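Comparing two parallel grippers on the shoe rack task this week, the Misterel and the Petridis. Same controller for both (Teltia), same rack, 200 picks each. Thread.

Wrist camera first. It's mounted steeply enough that the shoe and the floor both stay in view during the approach. The price is a lot of gripper body in the picture.
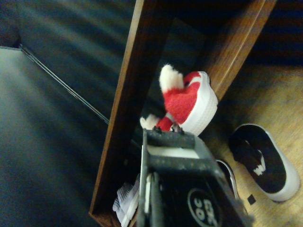
Plush uppers are the hard case. The pad compresses the fabric well before it meets anything solid, so the force reading climbs late. We ended up closing on the sole and ignoring the upper altogether.

Tshepo Sibiya asked about dark, flat objects. Exposure is the limit there. With auto exposure on, the shadow side goes nearly black and the panel edge goes with it. Locked exposure next.

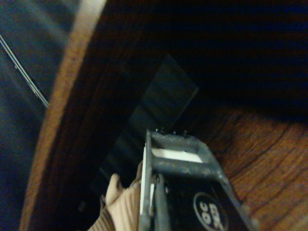

Wrist view: gripper, gloved hand and dark panel over the wood.

Stereo view next. It runs at a lower rate than the wrist camera and the Teltia clock drifts against it, so we resync every 16 picks. Crude, but the logs line up.

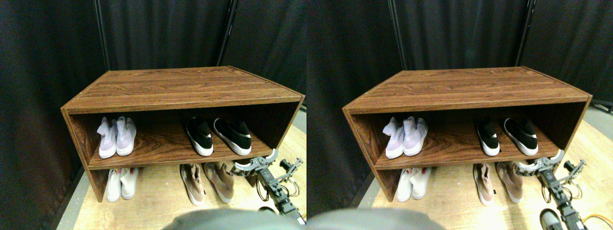 Knit shoes are easy for either gripper. Slip-ons are more awkward: the opening is shallow and the Misterel fingers are 4 mm too thick at the tip. The Petridis gets in but flexes under load.

Eftychia Lambrakis is doing the hand-guided grasps for reference. Her approach to the sole is lower than anything our planner suggests.
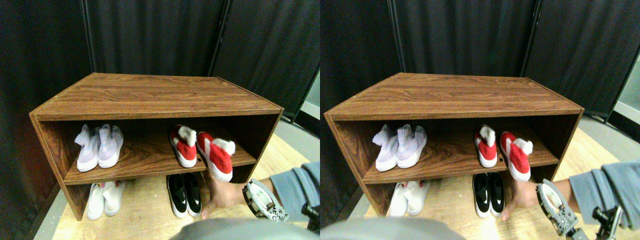 We've moved the planner's approach height down to match and are rerunning both grippers from the start.

Total so far is 1,903 grasps, including the early ones at Hurnimgate with the old finger pads. Those won't go in the comparison. Tables once the rerun is finished.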